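Hivell Allotment Society - minutes of the November meeting

Present: Ayanda Dlamini (chair), Paula Lazăr (minutes), nine plot holders and a dog.

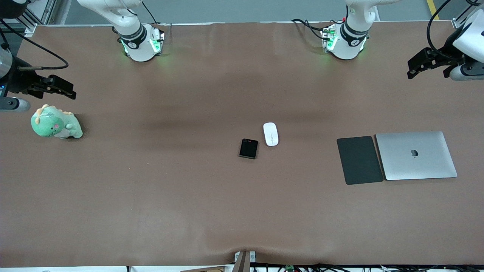 1. Last minutes. Agreed, after the word "shambles" was changed to "delay".

2. Water. The bill is £1,435, up 90 on last year. Mr Akholm blamed the leeks. The leeks' owner was present and replied at length.

3. Wadetti Lane gate. Still doesn't shut. Dinu has offered to mend it, as he did in spring - the offer was noted.

4. Compost. Three bays, one of them usable. Paula to write a sign, politely this time.

5. AOB. Marrows. Deferred.

Closed 9.10 pm.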